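What a Promise Is Worth in Trellitbridge

In the river town of Trellitbridge, a promise made aloud is held to be complete once a third person has heard it. The rule has no standing in any court. It appears in no charter, and the older families do not agree on where it came from. Yet it governs a surprising share of ordinary conduct, from the sale of a boat to the care of a widowed aunt, and it has lately drawn the attention of scholars who study how communities come to hold their members responsible.

The word used locally is jurčo. It is usually translated as "pledge," but the translation loses something. A pledge, in everyday English, belongs to the one who gives it. A jurčo belongs to the one who receives it, and the giver who breaks it is said to have taken what was someone else's. The vocabulary of blame is therefore the vocabulary of theft. A man who fails to appear for a day's work he agreed to do is described in the same terms as a man who has walked off with a ladder.

Ximena Cáceres has spent much of her career on this distinction. Her study, published in September by the Woltau Institute for Moral Inquiry, draws on 228 conversations held in Trellitbridge and the surrounding farms. Of these, 201 touched on a broken promise, and in 177 the speaker placed the wrong in the loss suffered by the other party. Few spoke of the promise-breaker's weakness of will, or of dishonesty as a stain on the person.

The finding matters to a long-standing dispute. One school of thought treats promising as a matter of personal integrity. To break one's word, in this view, is chiefly to fail oneself, and the injured party is almost a bystander. Another school treats promising as the transfer of a right. The person who accepts a promise acquires a claim, and only that person may release it. Trellitbridge would seem to have lived by the second account for generations without troubling to state it.

Cáceres is careful on this point. She does not argue that the town's practice proves the theory. A community may be mistaken about its own obligations, and a custom may be old and still unjust. Her claim is more limited: that an account of promising which cannot make sense of Trellitbridge has left out a part of moral life that reasonable people recognize.

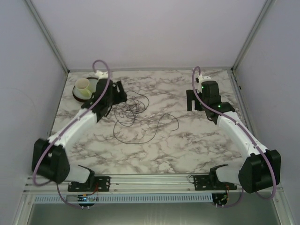
Oldřich Tóth finds even the limited claim too generous. In his view the language of ownership hides what is most troubling about a broken promise, namely that the speaker invited trust and then let it fall. A stolen ladder can be returned, he has written, and the matter is closed; a friend who was left waiting at the roadside has been wronged in a manner that no repayment reaches. He adds that the people of Trellitbridge plainly know this, whatever words they use, as they go on avoiding certain neighbors long after every debt has been settled.

The objection has force. Cáceres records several cases in which a jurčo was formally released and the injured party nonetheless remained cold for years. One farmer, asked whether he had forgiven his cousin, replied that there was nothing left to forgive and that he would not be dining with him. The study takes such remarks as evidence that two judgments are at work, one concerning the act and the other concerning the person. The first can be settled by agreement. The second appears to follow its own course.

There is also the question of promises that ought never to have been made. Local custom allows a jurčo to be refused by the witness, who may decline to hear it if the undertaking is reckless or cruel. An unheard promise does not bind. The third person is thus given a moral office that neither of the other two can perform, and elders in the town speak of witnesses who listened too readily with nearly as much disapproval as they reserve for those who defaulted.

Whether such an arrangement can survive outside a small place is uncertain. Lendus, a village upriver, kept a similar custom until its mill closed and more than 12 households moved away. Those who remain still use the word, but chiefly in jest, and agreements are now put on paper. Several residents told Cáceres that paper was fairer to newcomers, who had no way of knowing which conversations counted.

Tóth and Cáceres are both expected to contribute to a volume on obligation and witness now in preparation at Woltau. His chapter will address forgiveness. Hers returns to the role of the listener, and to the case of a ferryman's daughter who refused to hear her own father's promise.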